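Unit 2: How the Brain Forms and Keeps a Memory
Notes by Afonso Cordeiro

Last time we finished with the neuron, and now we get to the part I look forward to all term! Today's question is how a place you visited once can come back to you years later, smell and all.

Start with the hippocampus, a curved structure deep in the temporal lobe. You have one on each side. It binds the pieces of an experience together while the pieces themselves (sounds, faces, colors) are handled all over the cortex.

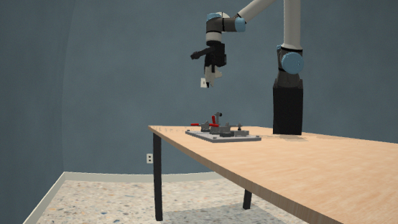
Damage to both hippocampi can leave a person able to chat, read and do arithmetic, yet unable to hold on to new events. Old memories often survive, especially childhood ones. Skills survive too - people with this kind of damage can get better at tracing a star in a mirror without remembering that they ever practiced. I still find that astonishing.

So we need at least two systems, one for facts and events and one for skills and habits. Write both down, they come back in Unit 3.

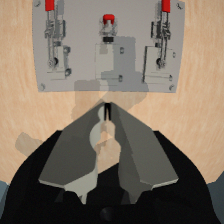 Why does sleep help memory?
During deep sleep the hippocampus replays patterns of activity from the day, and this replay seems to help the cortex build its own lasting version.

At the level of the synapse, the phrase to know is long-term potentiation. When two connected neurons fire close together again and again, the link between them gets stronger. Timing matters a lot, and we'll work through the calcium story in class (bring colored pens, the diagram gets busy).
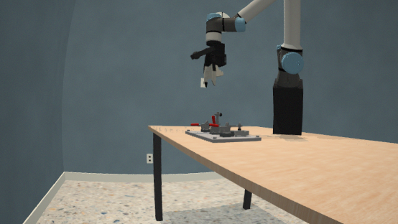

Reading and Homework

Read the Aguiar chapter on amnesia before the June review session. The Dramon chapter is optional but wonderful, especially the pages on birds that hide seeds.

Write up to 900 words on one question: should a skill count as a memory? Use at least 3 sources. Drafts can go to me by email.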